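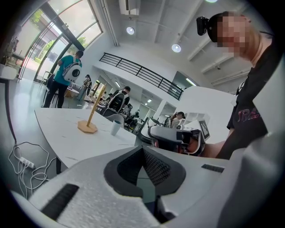 Mornidlow tabletop notes

Hello, and thanks for downloading this. Mornidlow is my running collection of notes on small things that live on tables: cups, stands, holders, trays, pegs, the odd bowl. I started it because I kept moving the same bits and pieces from one end of a table to the other and wanted a proper record of what they were and where they ended up. It grew a lot more than I meant it to!

What's in it

There are 2,000 entries in the main file, one line per object per sitting. A sitting is one go at a table, from the first thing being put down to the last thing being cleared away. This version has 66 sittings in it. If a cup gets used in four sittings it has four lines, so please don't read the line total as a total of separate objects (I did this myself in March and got very excited over nothing). There are 140 separate objects, each with its own short name.

The columns, left to right:

sitting — the number of the sitting
object — short name, all lower case, no spaces
kind — cup, stand, bowl, tray, peg or other
material — paper, wood, metal, glass, cloth or mixed
place — near edge, far edge, middle, left or right
upright — yes, no or blank
remarks — whatever I felt like typing

Blank in the upright column means the question doesn't make sense for that thing. A cloth isn't upright. I did try to decide whether a tray could be and gave up after lunch.

The rooms

Two rooms so far, which I call Hillgate and Pivano. Hillgate is the bright one, with a big white table and a lot of glass. Pivano is smaller and has a square table with a drawer that sticks. Place names are always given from where I sit, so "far edge" at Hillgate and "far edge" at Pivano are different distances from your elbow. I haven't put in measurements for either table. I keep meaning to.

A word on curved edges, as I've had a couple of emails. Where a table has no proper corner I use whichever side the object is closer to. If it's a toss-up I write "middle" and move on.

Cups and stands

Paper cups make up a big share of the file, and I'm not sorry. They're light, they're cheap and they go over if you breathe on them, so they make for interesting remarks. A crushed cup stays in under its old name with "crushed" in the remarks. A new cup gets a new name, even when it looks exactly like the last one.

Stands are trickier. I list a stand as one object, base and pole together, unless the pole lifts out, and then it's two lines. Poles that lean are still marked upright if the base is flat on the table. I know some of you would do this differently! The column is easy enough to change for your own copy.

What isn't in it

Chairs, bags, cables, power strips and anything else on the floor. I had a floor file once and it got to 3,311 lines, nearly all of them cables, and I couldn't face tidying it. It's in the folder called old if you're curious, but I don't look after it and the names don't match the main file.

Using it

It's a plain text file with tabs between the columns, and it opens in any spreadsheet. The Honorato script in the same folder sorts by sitting and then by place, and it'll grumble if it meets a name it doesn't know. Add the name to names.txt and run it again.

Known problems

Sittings 12 and 13 share a tray that changes name halfway through. Some early bowls are down as cups — small ones, mostly. The material column says "wood" for anything that looked like wood to me on the day, so don't go building a theory on it.

Fixes are very welcome. Send me the sitting number, the object name and what you think it should say. I go through them on a Friday, with tea, and the changes go into the next version.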